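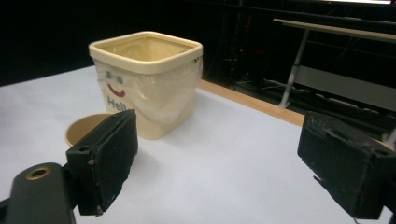
Cheap bins for seed swap, where to buy?

Lolside wrote:
Our swap in Pavia is in June and I need bins for the seed packets. Last year we had 2,711 packets on open tables and the wind took many of them. Would square bins be better than shoe boxes?

Endano wrote:
Shoe boxes. They are free and they close. For 70 packets you don't need more.

Lolside wrote:
One shoe box becomes soft after one rain. I prefer plastic.
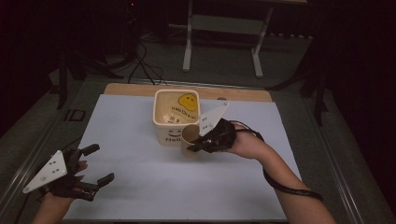 Photo: Hollis Tran

Dambrauskienė wrote:
I agree about plastic, but please sort by sowing month and not by plant name. People who are new do not know the names.

Endano wrote:
I must disagree. I know what I want, and I look under T for tomato. With months I have to search everything.

Dambrauskienė wrote:
Then put a paper list at the door. We had around 50 visitors and the list was enough.

Lolside wrote:
I will try months for vegetables and names for flowers. Setup is Friday at 4 if someone can help.

We use cookies to remember your login. Accept | Settings

Comments (2)
marrow_fan: Please write the year on the packets!
tilda: Is bean seed welcome too?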